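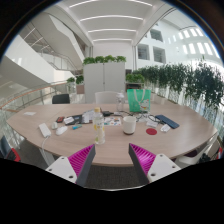

I'm Yaryna, and I'm looking for people to join us on Hitero, where we teach a robot everyday table tasks by doing them ourselves with a hand-held gripper. No coding, no experience needed! You pick things up, set them down, and do it again. Our tables are never tidy, and we like it that way — a mug, a phone, cables, a bottle with a yellow cap, all good stuff to reach around.

We pay for each session, and there are 89 spots. I'll show you how to hold the gripper, and after that you mostly work at your own speed (chatting is fine). Filippos Mavromatis checks the recordings and may ask you to redo a few.

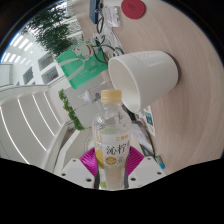 Bottle between the fingers, cup on its side.

You should be 18 or older and okay with standing for a while. Left-handers, please apply — we're short on you!

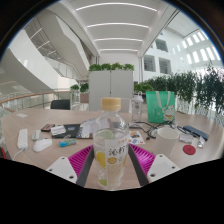
Do I need to bring anything?
Just a photo ID and comfortable shoes.

Sessions start in April 2023. Write to Yaryna Sirko at Remen and tell me which hours suit you.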